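Peel and stick for a rental kitchen – worth it or not?
Forum: Floors, Walls and Finishes

zallelden_mike
Moving into a rental in April. The kitchen floor is old sheet vinyl in decent shape but stained, 100 square feet give or take a closet. Landlord says I can cover it if it comes up clean when I leave. Laster quoted me $900 for a floating floor, installed. Peel and stick would be a lot less. Has anyone lived with it for more than a year?

tilesaw_13
I had it for 5 years in a laundry room. Seams opened near the dryer and dirt got in them. Everywhere else it held. Clean the old floor with degreaser twice before you start, and roll it when you're done. Hand pressure isn't enough.

grout_haze
I'd pass. The adhesive gets soft in a sunny kitchen and then the planks creep. When you pull them up, half the glue stays on the vinyl. Your landlord will not call that clean.

pattern_match
Disagree with grout_haze, it depends on the product. The thin stuff creeps. The thicker kind doesn't, at least not in my house. What matters more is the print. Marble is forgiving on a floor. If you're doing walls too, decide on those first, because a loud wall limits what you can put under it.

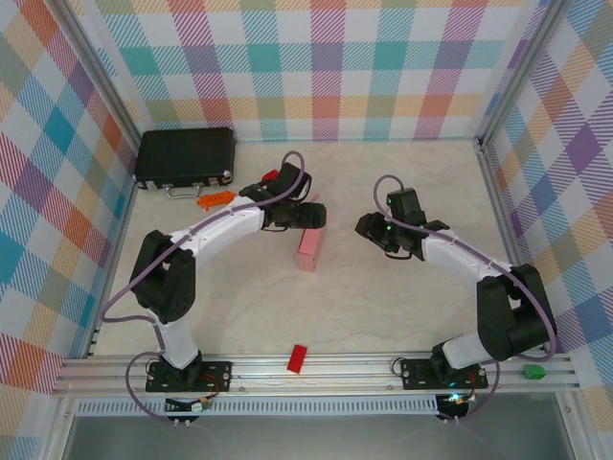
Pale marble pattern with plaid on three sides.

grout_haze
Plaid is a lot to live with. And I still say do the float. You can take it with you.

pattern_match
You can take it with you if the next kitchen is the same shape. It won't be.

tilesaw_13
Both of you are skipping the subfloor. If the old vinyl has a texture, it will show through peel and stick within a few months. Run a flashlight low across it at night. If you see bumps, skim it or go floating.

zallelden_mike
Did the flashlight thing. Light texture by the sink, flat everywhere else. I'm leaning toward peel and stick in a gray marble. My worry is that it will look dirty all the time.
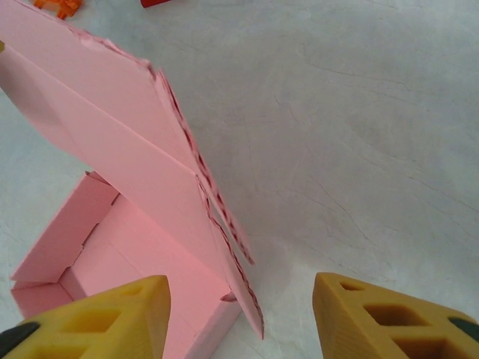

pattern_match
Gray hides more than white does. Crumbs and hair disappear into the veining, but anything with color stands out. Order samples from two or three places and put them down in the kitchen for a few days before you pick. Set something bright on them too. A light pink cardboard box with the lid up, like that one, reads very clearly against pale gray, and a ketchup spot will do the same. El Fassi sends samples free, Skilalance charges for them.

grout_haze
Skilalance takes the sample fee off your order if you buy. Or they did when I was shopping.

zallelden_mike
Good to know. Ordered from both. I'll ask the landlord about the glue before I commit.

tilesaw_13
Get his answer in writing.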